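Marking the table for pick-and-place tests: our house rules

These are the rules we use at Skorska when we prepare a table for repeatable tests with an arm. Some of them come from the Pillent lab, where I learned this work, and the rest we added after our own mistakes. You need blue masking tape, a ruler, a dry cloth and a printed log sheet.

Before you start

Wipe the table and let it dry. Put the arm in its home position and press the stop button, so that it cannot move while your hands are inside the work area. Write the name of the person who holds the key at the top of the log sheet.

Step 1. Lay the long line first

Pull the tape over the full width of the work area and press it from the middle to the ends. It does not need to be perfectly parallel to the table edge, but it must not move once the first trial has started.

Step 2. Cross it with the second line

If one piece is too short, join two pieces and press the joint flat with your thumb. A small step in the edge is allowed. Measure always from the same side of the tape and note which side you chose.

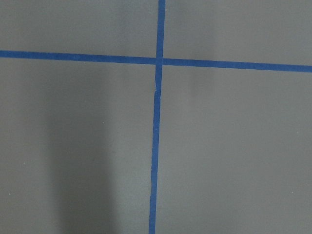
Zerouali wrote to us that a cross alone is too weak as a rule, and that every quarter should also get a number on the log sheet before any trial is run. Otherwise two operators will call the same quarter by different names, and the results cannot be compared later. We agreed, and this is now Step 3.

Step 3. Name the quarters

Number them on the log sheet, always seen from the operator's chair. Do not write on the table. The person who changes the numbering must start a new sheet.

Step 4. Place the object and log it

One object per trial is our rule, and its quarter goes on the sheet before the arm is released. Keep it at least 85 mm from any tape line, measured from the nearest point of its base.
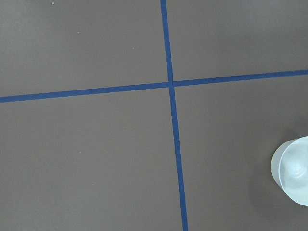

The start position decides how much a trial is worth, so please take your time with it. If the object touches a line, the trial belongs to no quarter and we throw it away. With the white cup there is no such doubt, as a wide piece of bare table lies between it and the tape. Check also that the arm can reach the whole object without passing its speed limit.

Step 5. Repeat and check

Stop after every 84 trials and look at the tape. If an end has lifted, replace the whole strip and write it down. At Skekberg they change all the tape after 600 trials, which we also do now.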